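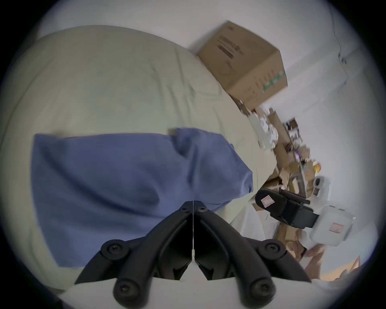

Every school robotics club sooner or later decides to fold laundry, and I have yet to meet one that sorted out the laundry before buying the robot parts. Our club at Cerkby went the same way this spring. I help out with the workshop side, meaning I find the screwdriver and complain. The students want an arm that can pick up a towel, fold it in half and stack it, and they are entering it in the Garnis household challenge, where the promise on the entry form is that machines will soon be doing our chores. I doubt it. But the hand-held practice gripper is worth having, and a blue cloth lying flat on a cream bedsheet is as good a place to start as any, provided you set the job up properly. What follows is what I would tell any club, or any parent whose bed has been taken over.

Pull the bottom sheet tight before you start. Two black fingers closing on a cloth will happily pinch the sheet as well, and then you have learned nothing about towels. Tuck the sheet in on every side and smooth it with the flat of your arm. It will still wrinkle. A table with a blanket clipped over it is better if you have one, and your back will agree.

Choose a cloth that is a different color from what it lies on. The students first wanted white on white, "because real laundry is like that." Real laundry is like that, yes, and real laundry beats them every time. Get the fold right on a color you can see and then make life hard for yourself.

Grab the raised part. A cloth with a bit of a ridge or a bunched corner gives the fingertips something to close on. A corner pressed dead flat does not. If you have to cheat, cheat openly: lift the corner with your own finger and write "lifted by hand" next to that try in the notebook. Last March we had a very proud page of results where half of that had been left out.

Wash the practice towels once with no fabric softener. Softener leaves a film, and I am told by people with more patience than me that it makes cloth slide. I can't prove it. I can say our new towels shed fluff into every joint they met, so the wash is worth it for that alone.

Check the pivot screws at the start of the session and again at the end. Snug, no tighter. Plastic linkages don't forgive a strong wrist. The Jurell kit manual wants thread glue on everything, which sounds clever until a student has to change a finger in a hurry and can't. I use a dab of clear nail polish and have had no complaints so far.

Look at the line running down between the fingers, too. If yours is string, it will fray where it rubs, and the fray starts on the side you aren't looking at. Run a fingernail down it. Keep a spare length cut and knotted in an envelope taped to the lid of the parts box – not in the bottom of the box, where ours was.

Flatten your cardboard and get it off the floor. I know packing material breeds at the foot of the bed when a project is on, boxes and brown paper and whatever came wrapped around the last order. It gets stepped on, small parts vanish into it, and one day somebody throws it out with the part still inside. One bag for paper, one open tray for anything smaller than your thumb. Empty the bag when you stop for the day.

Sit loose tools in a tray as well. A tool laid on bedding slides toward the lowest spot, and the lowest spot is where somebody is kneeling.

About the scores. The Ocampo team has been telling everybody they had 74 good folds out of 101. Fine, but what is a good fold? I asked, and it was a fold that "looked okay." My grandmother would have sent the whole stack back. Decide before you begin: edges meeting within the width of a finger, no part of the towel hanging off, no second go. Have a student who did not build the thing do the judging. Expect the number to drop, and expect a sulk.

Stop after 5 bad grips in a row. Something has come loose or the cloth has gone limp from handling, and carrying on only teaches bad habits. Shake the towel out, check the screws, have a sandwich.

Will any of it fold your laundry at home? Not this year. The students can do a decent half fold by hand with the gripper when they take their time, and I can do it without one while talking on the phone. They don't like it when I point this out. Wash the sheet when you're finished, on warm, and check it for screws first.

Posted 07/04/2020 by Pentti Miettinen
Filed under: Workshop Tips, Laundry, School Clubs

We use cookies to remember your settings and see which tips get read. By staying on this site you agree to this.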